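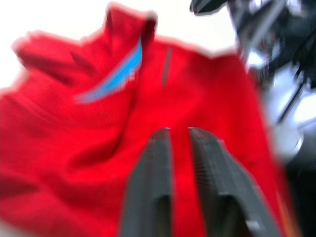
Chapter 4
Wool and the Price of Warmth

I grew up in Jindby, where June meant frost on the inside of the windows and a jumper at breakfast. My gran could knit one in 14 evenings – I still can't manage a sleeve in that. So I'm fond of wool, and you'll have to forgive me! In this chapter we'll look at how a farm town sells its fleece, who sets the price, and why up to 40 bales might sit in a shed waiting for a better one.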